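Demonstration collection (robot learning)

Demonstration collection is the gathering of recorded examples from which a learning system is meant to pick up a physical task. In its most common form a person steers a robot arm through the job many times over while the arm's joint positions, the gripper's state and one or more camera views are saved together. The saved runs, usually called episodes, are then used to train a control program, often called a policy, that tries to produce similar movements without a person steering.

The method is often presented as a cheap replacement for hand-written robot programs. That claim depends on leaving out most of the labor. An episode that lasts two minutes may take much longer to produce once the parts have been put back, the failed tries thrown out and the labels checked. Published totals rarely include this time.

Methods

Three ways of steering are in wide use. In hand guiding, the operator pushes the arm itself through the motion. In leader-follower control, a second arm is moved by hand and the working arm copies it. In remote control, the operator uses a handheld controller, a 3D mouse or a headset. Hand guiding gives a good feel for contact but can put the operator's hands and sleeves into the camera view, where a policy may learn to depend on them. Remote control keeps the view clean and takes away most of the sense of touch, so operators tend to slow down near contact. Policies trained on such runs often slow down in the same places, whether or not the task calls for it.

Collection on computer assembly

Work on the inside of desktop computers is a popular subject for demonstrations. The parts are cheap and standard, the clearances are tight, and a result can be checked by looking. The Vostberg collection, dated May 17, 2021, is one of the smaller sets of this kind. It holds 524 episodes of removing and placing parts in open computer towers, of which 136 deal with the processor and its socket. The remainder cover memory modules, cables and expansion cards. The towers are laid on their sides so that the arm can reach the motherboard from overhead.

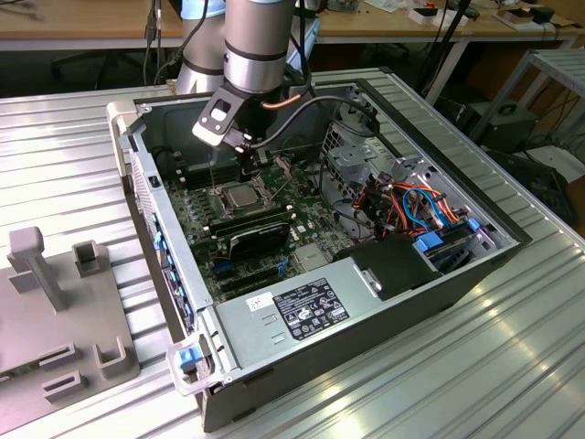 Processor work in an open tower, with the gripper reaching down toward the motherboard and, in the second view, holding the chip over the open socket.
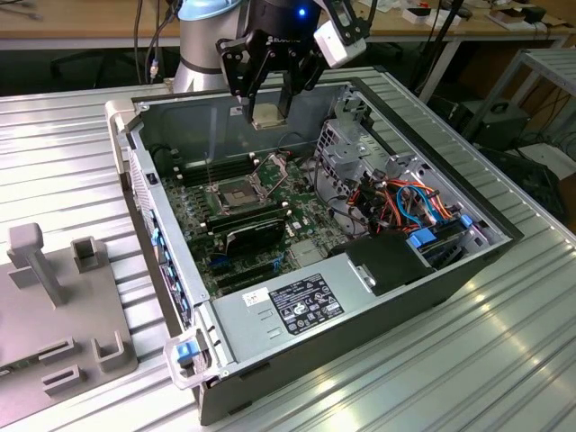

According to Dubey, the processor episodes are the only part of the collection worth keeping, and even those teach a program to handle one case in one position. Move the tower a hand's width, the objection runs, and most of what was recorded stops being useful. Dubey would trade the whole set for 20 episodes in which the case had been turned, swapped or tipped between runs.

The Vostberg notes answer that the position of the case was varied "within the working range," but they do not say how large that range was. Without the figure the two accounts cannot be compared.

Selection and discarded episodes

Most collections keep successful episodes and drop the rest. The practice is convenient and hard to defend. A policy trained only on clean runs has never seen a part slip in the fingers or land crooked, and it has no example of what to do next. Some groups now record corrections on purpose, starting an episode from a bad position and steering back to a good one. The Codstead guidelines, first circulated in April, ask that failed runs be kept and marked. Few sets that cite the guidelines follow them on this point.

What counts as success is also loosely drawn. A processor resting on its socket may look seated to an overhead camera when it is turned the wrong way or sitting slightly high. Unless the lever is closed and the machine is powered on, the label "success" records an operator's opinion. In the Vostberg set, 34 of the processor episodes were relabeled after a second review. The notes do not say in which direction.

Claims of transfer

It is frequently stated that examples gathered on one task will help with others. The evidence is thin. The Jevstead trials, often cited in support, compared a policy trained on mixed tasks with one trained on a single task, but the mixed set was also larger, and the effect of variety was never separated from the effect of size. Later summaries tend to repeat the finding and leave out the difference – a habit that has made it look firmer than it is.

Fixtures raise a related problem. Holders that keep loose parts in known places make collection faster and the runs more alike. They also take away a good part of the difficulty, and results obtained with them say little about a bench where parts lie where they were dropped.

See also

Imitation learning
Leader-follower control
Robotic disassembly
Teleoperation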